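4. Packing your bag for the first time

Before you start, give yourself a clear stretch of table and a little patience. We know how tempting it is to drop everything in and head for the door, but a few minutes spent now will save you a good deal of rummaging later on, usually at a bus stop and usually in the rain.

1. Undo every zip and take out the tissue paper and the small sachet. Do look in the front pocket as well, as there is often a second piece of paper folded flat at the bottom.

2. Lay the bag on its back, with the front pocket facing up and the top pointing away from you. Smooth the main panel with the flat of your hand, working outwards to the rounded sides.

3. Find all the straps and bring any loose ends out where you can see them. They do like to hide underneath!
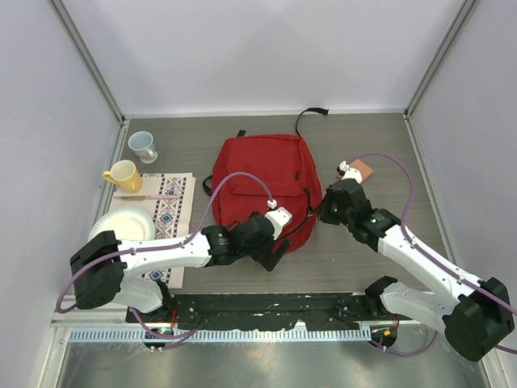 Fig. 7. The red bag on the table, front pocket uppermost.

4. Run the front pocket zip from one end to the other, slowly, and then back again. If it feels stiff, rub a plain candle lightly along the teeth and try once more.

5. Stand the bag up and open the main compartment as wide as it will go. Books, folders and anything else with a bit of weight should go in first, flat against the back panel, so that they sit close to you when you walk.

6. Fill the space in front with softer things, such as a jumper or a towel. Lunch boxes are happiest on top, the right way up.

7. Keep the front pocket for whatever you reach for most often (keys, bus pass, a pen that works). Close it last.

Note: Leave 2 cm free below the main zip. A bag filled right to the brim will close if you lean on it, but the stitching won't thank you for it.

Caution: Never pull a zip across trapped cloth. Ease it back, free the fabric with your fingers, and begin again. Keep long straps away from small children, and tuck them in before using an escalator.

If a zip pull comes loose in spite of all this, please write to Adwoa Amissah at the Nomasar repairs desk, quoting part 2125, and she will gladly post you a new one. Washing and drying are covered in section 5.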